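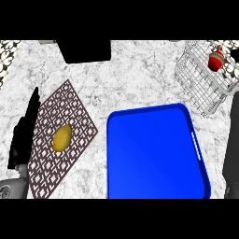
Good afternoon, everyone, and thank you for squeezing in! I'm going to talk for thirty minutes about pierced window screens, the kind that let air and light into a house and keep the street out, and I could happily talk for three hours, so somebody wave at me. Start with the easiest bit, the thing your eye does without being asked. Look at the dark brown mat under the yellow fruit. You read the interlocking shapes first, and then a moment later the white marble in the openings starts to make a pattern of its own. Screen makers have been playing with that second pattern for centuries, and it's what I want you to carry through the rest of the talk.

(Pause. Ask who has lived in a house with a screen. Usually two or three hands. Get one story if there's time.)

Now to Leiva. When I first went, in October, I had a notebook and a very poor map, and I thought I would be drawing walls. I drew the holes! I came home with 70 drawings and almost every one was of a gap.

The point to make slowly: a carver marks out the solid parts, but people indoors live with the openings. Small openings give a soft, even light. Larger ones throw shapes on the floor that crawl across the room all afternoon. The old houses mix both — tight work low down where passers-by might look in, looser work up near the ceiling where the warm air wants to leave.

Tianyou Fang taught me to check the thickness as well as the pattern. A thick screen cuts off the high summer sun and still lets the low winter sun through. Hold up the two sample pieces here, thin one first, and tilt them under the lamp. (Lamp switch is on the LEFT. Don't hunt for it again.)

Then the Prirkunness reading room. Wenjie Bai drew the screen for the south wall, and it has 300 openings, all cut from just one shape turned four ways. I love this so much. You can stand in front of it for ages before you spot the repeat. Pass round the paper template and let people turn it for themselves.

Mention the mistake too. The first version had openings so even that the shadows made reading tiring — stripes all over the page. Wayne Gosling sat there with a newspaper for one morning and sent it back. The second version has smaller openings at desk height and it's lovely to sit beside.

If we're running late, skip the bit on hinges and go straight to cleaning, as someone always asks. Soft brush, top to bottom, both sides.

Questions. Templates are on the table by the door, please take one home and cut it up!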